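The glove does the teaching

By the time I arrived at the Olteo office in March, the rice had already been on the floor once that morning. Omprakash Gautam, who looks after the demonstration tasks, told me this without embarrassment. Rice is a good teacher, he said, and it is also a bad colleague.

Olteo sells a service called Dadus. A customer who wants a robot to do a certain household or kitchen job sends a description of the job, and the company returns a set of recorded demonstrations made by human hands. The operators wear gloves with sensors and carry controllers that follow the position of each hand in space. For some orders there is a hand-held gripper with its own camera. The customer then trains a robot on these recordings. The basic package contains 200 demonstrations of one task, and a larger one can be ordered after the first has been checked.

I came to review the service because a reader had asked me if such data is worth the money for a small workshop. The task on the day was simple to explain: move rice between a tray and a glass jar, with the help of a plastic funnel, and clean up with a small brush. 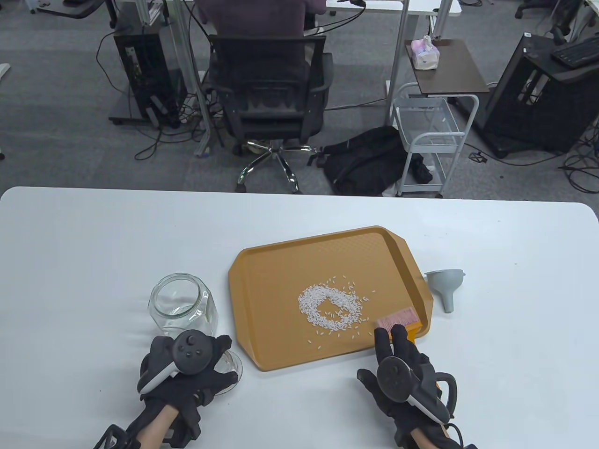
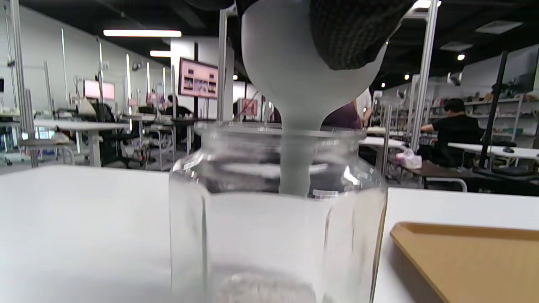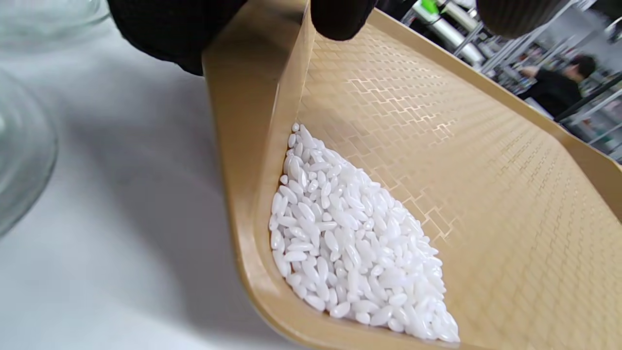
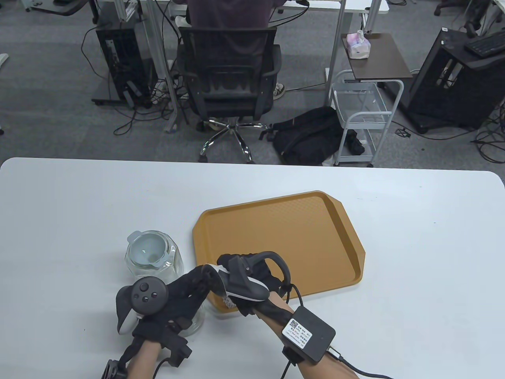

Simple to explain is not the same as simple to record. I tried it myself for most of an afternoon. The gloves are comfortable for the first half hour, but the controllers make you careful in a strange way, and you begin to lift your wrists as if you were playing the piano. My first attempts were too slow. Gautam asked me to forget the equipment and work as I would at home. "If you are stiff, the robot will be stiff also," he said. He rejected 6 of my recordings and kept the others, and I think he was being kind.

What I liked most is the way the recordings are checked. Each one is watched by a second person, who marks the moment when the hand takes hold of an object and the moment when it lets go. These marks are delivered together with the data, in a program named Vesel. I found Vesel easy to learn, although the menus are crowded and the search function is weak. When I looked for all the recordings with the brush, I received also a long list without it.

The customer can ask for variety too. The tray may be turned, the jar moved to the other side, or another vessel used. In my opinion this should be part of the basic package. At the moment it costs extra, and a small buyer may not understand how much it matters until the robot meets a jar in a new place and reaches for the old one.

There is a competing service from Shukla, which I tested last year. Shukla delivers faster and its price is lower, but it records with one camera only and I missed the close view from the hand. With small loose things such as rice or lentils, that view is where you see if the fingers are doing something useful.

My other complaint is about the documents. The manual for Dadus explains very well how to load the files and hardly at all how to judge them. I wrote to the support address with a question on the timing of the two hands – they are recorded separately and must be matched – and the answer was correct and polite, but it took three days.

The largest order so far had 1,212 demonstrations, all of them with kitchen objects. For a workshop with one robot and one job, I would begin with the basic package and ask for 100 of the recordings to be made with changed positions, even at the higher price. Gautam says that this kind of mixed order can be arranged by e-mail, before the recording begins.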